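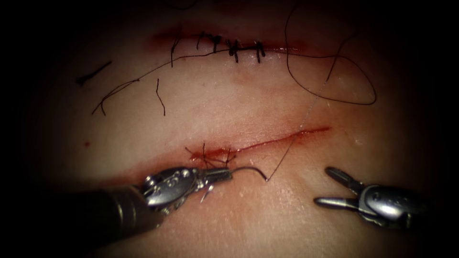 Suture pad with two incisions, the upper one carrying five interrupted stitches.

Suture Practice Working Group
Minutes, 12 November 2018
Gowda Room

1. Previous minutes
Accepted, with one correction. The March minutes said the Sturkance pads "perform like real tissue." The group did not agree to that wording and it has been struck. It now reads "were used."

2. Pad supply
Bomonus has quoted for 100 pads, delivered in 2 lots. The quote says each pad is good for 9 closures. Several members doubted this and asked where the figure came from. The sales sheet doesn't say. It was also pointed out that a pad can hold stitches well enough and still be useless for practice once the edges start to tear. No order will be placed until we have tested a sample ourselves. The chair noted that we said the same thing last year and then ordered anyway.

3. Thread and clippings
A proposal to require trainees to clear cut thread off the pad between stitches was discussed at length. One member called it basic tidiness. Another said it would add time and teach very little. On the pad shown at the top of these minutes, loose strands and cut bits lie around the upper incision. No one could say whether that affects the quality of a stitch. Not adopted. May come back if somebody brings evidence.
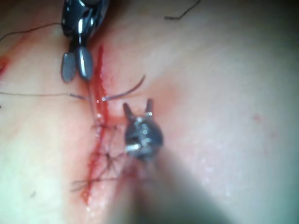

Simulated blood took up most of the remaining time. The Utoria handout claims it makes trainees more careful, and offers no comparison to back that up. Those in favor said a wound line filled with bright red, smeared toward its lower end and glistening along the edges, is harder to judge than a clean slit, and that this is the point. Those against said the stuff costs money and hides poor needle placement from the assessor. Agreed to keep it for now and score a set of closures with it and a set without.

5. Scoring
The pass mark stays at 75. A request to raise it was turned down, as two assessors scoring the same pad still don't agree often enough for a higher mark to mean anything. Tail length remains on the score sheet, under protest from one member.

6. Actions
Ask Bomonus for test data and a free sample.
Draft a plan for the with and without comparison.
Find out who approved the Utoria handout.

Next meeting to be set once the sample arrives, if it does.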